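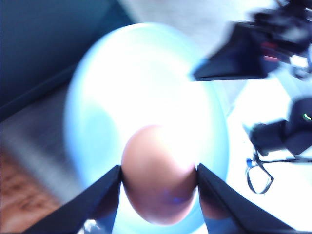
Braunes Ei zwischen zwei schwarzen Greiferfingern

02.03.2026
Von Gwenaël Moulin

1/ Jemar stellt die Kauflizenzen für Nakpan ein und verkauft die Geräteverwaltung nur noch im Abo. Ich betreue bei einem Großhändler die Handscanner und habe die Unterlagen in den letzten Tagen durchgelesen. Hier im Thread, was sich ändert und was wir daraus machen.

2/ Für alle, die es nicht kennen: Nakpan ist die Software, mit der man Scanner und Lagertablets einrichtet, Updates verteilt und verlorene Geräte sperrt. Ursprünglich kam sie von Flastetti. Jemar hat Flastetti übernommen und die Geräteverwaltung danach zusammen mit den eigenen Scannern verkauft.

3/ Bisher lief das so: einmal pro Gerät zahlen, dazu ein Wartungsvertrag, wenn man Updates wollte. Wer keinen Wartungsvertrag hatte, konnte die gekaufte Version weiter benutzen. Bei uns sind 177 Geräte eingetragen, alle mit Kauflizenz und Wartung.

4/ Das neue Modell kostet laut Preisblatt 41 Euro pro Gerät und Jahr, netto. Darin sind Updates und Telefonsupport zu Bürozeiten enthalten. Support am Abend kostet extra, den Preis gibt es nur auf Anfrage. Ich habe angefragt und warte.

5/ Zum Vergleich: Unser Wartungsvertrag war deutlich billiger, aber der Kaufpreis kam vorher oben drauf. Wer seine Geräte lange nutzt, zahlt mit dem Abo mehr. Wer alle paar Jahre den ganzen Bestand tauscht, kommt ungefähr auf das Gleiche. Wir gehören zur ersten Gruppe. Manche Scanner bei uns haben schon den zweiten Griff und den dritten Akku.

6/ Was mit den alten Lizenzen passiert, steht in einem Anhang, den man leicht übersieht. Sie bleiben gültig. Es gibt aber keine neuen Serverversionen mehr dafür, und neue Gerätemodelle lassen sich nicht mehr anmelden. Ersatzgeräte des gleichen Modells schon, solange Jemar sie noch führt.

7/ Den letzten Halbsatz sollte man zweimal lesen. Unser Standardscanner ist seit Januar auf der Abkündigungsliste. Restbestände gibt es noch beim Händler. Wenn davon keine mehr da sind, können wir für kaputte Geräte keinen Ersatz mehr in die alte Umgebung aufnehmen.

8/ Thanakorn Phetsri, bei Jemar für das Produkt zuständig, hat dazu ein Webinar gehalten. Er sagte, man wolle die Entwicklung auf eine Linie zusammenlegen und die alte Serverversion binde zu viele Leute. Das kann ich nachvollziehen. Eine Frage nach einer längeren Übergangsfrist hat er mit Verweis auf den Vertrieb beantwortet.

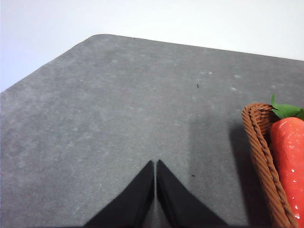 9/ Zur Technik. Der alte Server läuft bei uns auf einer eigenen Maschine im Keller, der neue Dienst heißt Plirkent und läuft im Rechenzentrum von Jemar. Eine Version für den eigenen Server gibt es vorerst nicht. In der Präsentation stand dazu »wird geprüft«, ohne Termin.

10/ Plirkent verwaltet bis zu 3000 Geräte pro Mandant. Für uns reicht das mit großem Abstand. Größere Logistiker müssen sich aufteilen und haben dann getrennte Benutzerlisten. In der Nutzergruppe gab es dazu schon Beschwerden, auch weil Geräte nicht einfach von einem Mandanten in den anderen verschoben werden können.

11/ Was mich mehr beschäftigt, ist das Netz. Unsere Scanner hängen in einem Segment ohne Internetzugang. Das war Absicht und steht so in unserem Sicherheitskonzept. Für Plirkent müssen die Geräte nach draußen sprechen, wenigstens mit einer festen Liste von Adressen. Die Liste habe ich bekommen. Sie enthält auch Adressen eines Dienstleisters für Absturzberichte.

12/ Die Absturzberichte lassen sich abschalten, aber nur pro Geräteprofil und nicht zentral. Die Einstellung liegt unter Diagnose, erweiterte Optionen. Laut Handbuch ist sie bei neuen Profilen eingeschaltet. Wer mit Betriebsrat oder Datenschutz zu tun hat, sollte das vor dem ersten Test klären.

13/ Auftragsverarbeitung: Es gibt einen Standardvertrag, die Liste der Unterauftragnehmer ist beigefügt. Unsere Datenschutzbeauftragte hatte Rückfragen zu den Löschfristen bei Standortdaten. In der alten Umgebung haben wir Standortdaten gar nicht erfasst. In der neuen sind sie Teil der Sperrfunktion für verlorene Geräte.

14/ Migration. Jemar liefert ein Werkzeug, das Profile und Gruppen aus dem alten Server exportiert. Ich habe es mit einer Kopie unserer Datenbank ausprobiert. Gruppen und Benutzer kamen sauber heraus. Bei den Profilen fehlten die Tastenbelegungen.

15/ Die Tastenbelegungen sind bei uns ziemlich wichtig. Im Wareneingang löst die linke Seitentaste den Scan aus, in der Kommissionierung bestätigt sie die Menge. Das hat sich über Jahre so eingespielt. Der Support hat den Fehler bestätigt und will ihn mit einer der nächsten Versionen des Exportwerkzeugs beheben. Bis dahin: von Hand nachtragen.

16/ Außerdem müssen alle Geräte einmal zurückgesetzt und neu angemeldet werden. Aus der Ferne geht das nicht. Jemand nimmt also jedes Gerät in die Hand, setzt es zurück, scannt den Anmeldecode und wartet, bis das Profil geladen ist.

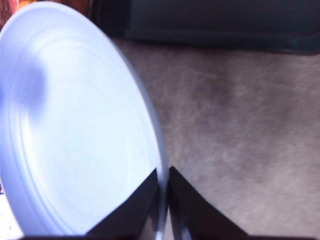 Das Warten dauert am längsten, weil die Software erst einmal ihre eigenen Updates holt. Wer ein schwaches WLAN im Lager hat, macht das besser an einem Platz mit Kabel und Dockingstation.

17/ Wir haben zwei Filialen ohne eigene IT. Dorthin muss entweder jemand fahren, oder die Geräte kommen im Tausch zu uns. Ich tendiere zum Tausch, dafür brauchen wir aber genug vorbereitete Reservegeräte, und unsere Reserve ist gerade klein.

18/ Unsere Möglichkeiten, so wie ich sie der Geschäftsleitung aufgeschrieben habe:
a) Abo abschließen und in diesem Jahr umziehen.
b) Restbestände kaufen und die alte Umgebung weiterlaufen lassen.
c) Anderen Hersteller für die Verwaltung suchen und die Scanner behalten.

19/ Zu b): geht, kostet aber auf einen Schlag Geld und verschiebt das Problem nur. Sicherheitsupdates für den alten Server gibt es noch eine Weile. Danach müsste ich die Maschine stärker abschotten, und unser Warenwirtschaftssystem greift über eine Schnittstelle darauf zu. Das wird irgendwann unangenehm.

20/ Zu c): Es gibt andere Verwaltungen, die auf den Scannern grundsätzlich laufen. Dann fehlen aber die herstellerspezifischen Einstellungen, vor allem für die Scaneinheit. Helligkeit, Codearten, Präfixe, das alles müsste über eine separate App auf jedes Gerät. Ich habe das auf einem Testgerät aufgebaut. Es funktioniert, macht aber mehr Arbeit im Alltag.

21/ Zu a): Da läuft es vermutlich hin. Wir wollen aber über die Laufzeit reden. Das Preisblatt nennt den Preis nur für das erste Jahr, zur Verlängerung steht dort »nach jeweils gültiger Preisliste«. Ohne Obergrenze möchte unser Einkauf das nicht unterschreiben.

22/ Für Bestandskunden gibt es einen Nachlass, wenn man früh wechselt. Er steht nicht im Preisblatt, wurde mir am Telefon aber bestätigt. Wer in der gleichen Lage ist: nach dem Umstiegsrabatt fragen und ihn sich schriftlich geben lassen.

23/ Eine Sache am neuen System finde ich besser. Die Rechte lassen sich viel feiner einstellen. Schichtleiter können ein Gerät sperren oder neu starten, ohne dass sie an die Profile kommen. Im alten Server hatten sie dafür entweder alle Rechte oder mussten bei mir anrufen. Meistens haben sie angerufen.

24/ Auch die Suche ist schneller, und der Akkuzustand wird pro Gerät mit Verlauf angezeigt. Das hatten wir bisher in einer Tabelle, die regelmäßig veraltet war.

25/ Schlechter ist die Übersicht der Updates. Man sieht, welches Gerät welche Version hat, kann die Liste aber nicht exportieren. Für unsere Prüfung brauche ich so eine Liste. Der Support empfiehlt die Schnittstelle, die Dokumentation dazu ist an dieser Stelle noch leer.

26/ Nachtrag, weil gefragt wurde: Ja, die Etikettendrucker sind auch betroffen, wenn sie über Nakpan verwaltet werden. Sie zählen im Abo wie ein Scanner. Wir konfigurieren unsere Drucker einzeln über die Weboberfläche und lassen das vorerst so.

27/ Noch eine Frage aus den Antworten: Testzugang gibt es für 2 Monate. Man bekommt einen eigenen Mandanten, der später in einen bezahlten umgewandelt werden kann. Die Anmeldungen der Geräte bleiben dabei laut Support erhalten. Schriftlich habe ich das noch nicht.

28/ Wir fangen mit ein paar Geräten aus dem Wareneingang an. Dort sind die Wege kurz, und wenn etwas hakt, liegt daneben ein alter Scanner. Wenn die Tastenbelegungen exportiert werden können oder der Vertrieb sich zur Verlängerung äußert, hänge ich es hier an.

38 Kommentare · 12 Mal geteilt

Kontakt | © Gwenaël Moulin | Nach oben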